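The January I Stopped Buying Stuff (Mostly)

So I did one of those no-spend months. You know the kind, where you swear off everything except groceries, gas and bills, and then spend four weeks thinking about throw pillows. I'd been putting it off since my friend Deolinda Macedo did hers and wouldn't stop talking about it! 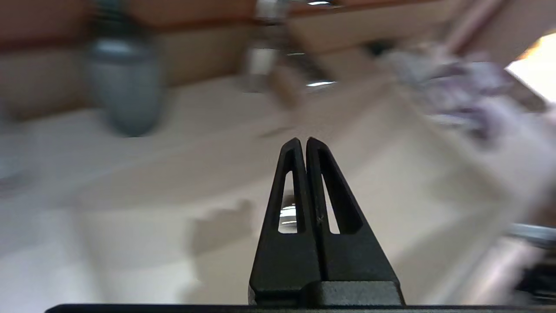
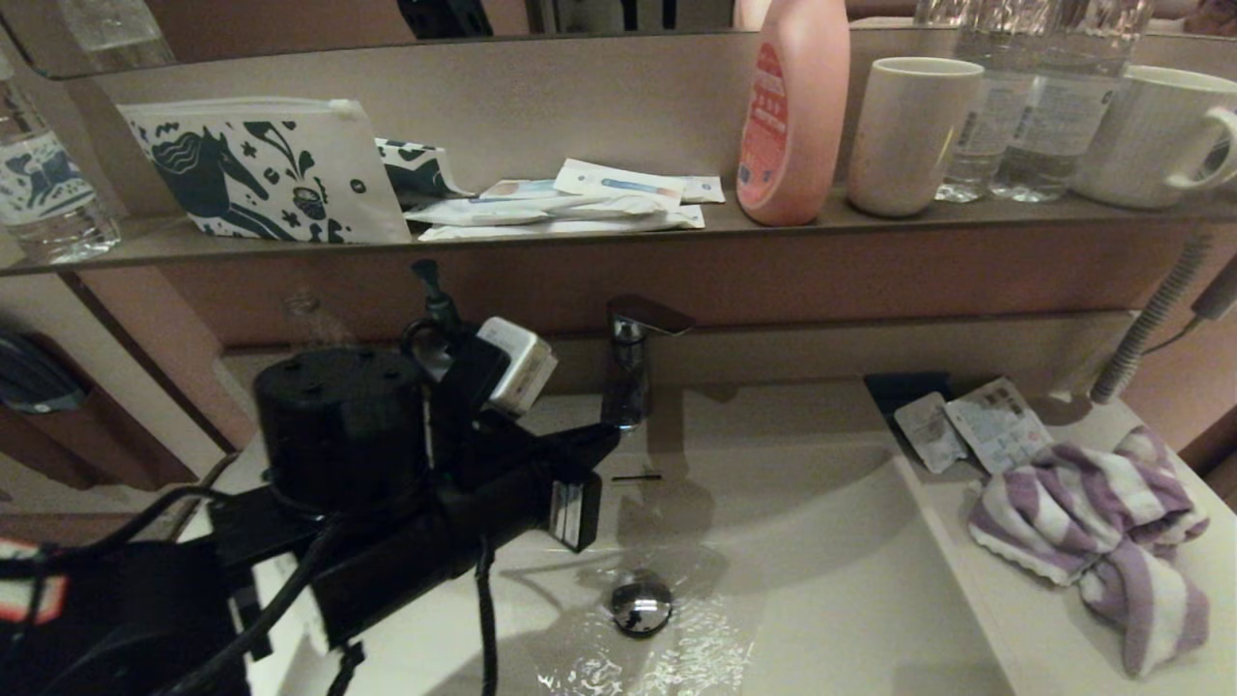
First one's mostly blur, second one's at the sink.

Anyway, the reason I finally caved was my bank app, which told me I'd spent $3,674 last year on "shopping, other." Other! I scrolled through it one night with a bowl of cereal and couldn't tell you what half of it was. There was $135 to a place called Plumham and I still have no idea. Candles? I think it might have been candles.

Week one was easy and I was very smug. Week two my sneakers split right down the side and I glued them (they held, kind of). By week three I was reading the grocery store flyer for fun and had strong feelings about canned peaches.

I did slip, 2 times if you want the full confession. One was a coffee on Tanner Street, with a muffin, and the other was a birthday present for my nephew, which Deolinda says shouldn't count. I'm counting it. Rules are rules.

Final tally: $227 more in savings than I'd normally have by the end of the month. I was hoping for a bigger number, but I also got through five library books and finally used up the lentils.

Would I do it again? Ask me after I've bought new sneakers.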